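Pothos keeps wilting on my desk shelf, and watering it makes a mess. What am I doing wrong?

Posted by Nighat Hashmi in Houseplants > Watering

Hi all! I'm new to plants and completely hooked already. I bought a little pothos in a four-inch pot last October, and it was gorgeous for months, new leaf after new leaf. Now it droops every few days. I give it a splash from a drinking glass whenever I walk past, which probably means twice a day when I'm working from home. Half of it runs down the outside of the pot and under my keyboard.

My questions:
Is it thirsty or is it drowning? The soil on top always feels damp to me.
Do I really need a watering can for one small plant, and if so, what kind?
It's still in the paper wrap from the store. Does that matter?

The room is on the north side, so the light is so-so. I'm in Ristdale if climate makes any difference. Thank you!!

3 replies

Oskari Hirvonen
Replied June 13, 2022

Welcome to the club, Nighat! Pothos is such a great first plant, and I think yours can be saved very easily.

Two splashes a day is too much, especially in a north room. When the roots sit in wet soil they can't get air, and then the leaves hang down exactly like they do when the plant is dry. That's the confusing part and it fools everyone in their first year (it fooled me for three!). So stop watering for now. Stick your finger in up to the second knuckle. If it comes out with soil stuck to it, leave the plant alone. Check again in a few days. In a small pot like yours I'd guess you'll end up watering every eight to ten days in winter and a bit more often in summer, but go by the finger and not by the calendar.

When it is dry, water properly. Take it to the sink, pour slowly all over the soil until water comes out of the holes in the bottom, let it drip for ten minutes, then put it back. My small pots take 300 ml or so before they drain, and the bigger ones on the stairs take 600. One good soak beats twenty splashes, I promise!

About the wrap: take it off, or at least peel it down and look. Some of those store wraps are lined with plastic and hold a puddle at the bottom. Check that the pot has holes, too. If you slide the plant out and the roots are brown and mushy, cut those bits off and repot in fresh mix. White or tan and firm means you're fine.

And yes, get a can! Even for one plant. A long thin spout gets in under the leaves so you're pouring on soil and not on foliage, and you have so much more control than with a glass. I love the see-through plastic ones because you can tell how much is left while you pour.

Wajid Bangash

just put it in a brighter spot, mine lives on top of the fridge and I forget about it for weeks. they like being ignored. I use an old ketchup bottle lol

Bakari Lukumay

Everything Oskari said about soaking. I'd add a word on the spout end, because I tried a few before I got it right and now I can't stop talking about it.

A rose (the sprinkler piece on the tip) is lovely for seedlings and for rinsing dust off leaves. For a small pot with leaves spilling over the sides, I get on better without it. With the rose on, the water fans out wider than the pot and you end up with a trail across the table. On a lot of cans it just pulls off, so try it both ways over the sink first.
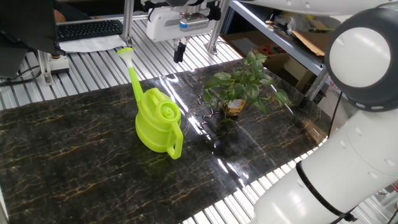
Lime-green can with the rose on, small leafy plant beside it, and wet-looking streaks on the black marble-pattern mat.

If you're keeping yours by a keyboard, a wipe-clean mat is a fantastic idea anyway. The shiny ones show every drop, so you notice right away and grab a cloth. I'd still put a saucer under the pot.

One more trick: fill the can right after you water and let it stand until next time. The water will be at room temperature, and your plant won't get a cold shock. Don't fill it to the brim or it'll dribble from the spout as soon as you tip it.

Please come back with an update when it perks up! And save any trimmings with a bump on the stem, they root in a jar of water in a couple of weeks and then you've got two plants.

Nighat Hashmi

Took the wrap off and there was a whole inch of water in there, yikes! It's draining in the sink now and I'm off to look for a can. Thank you all so much!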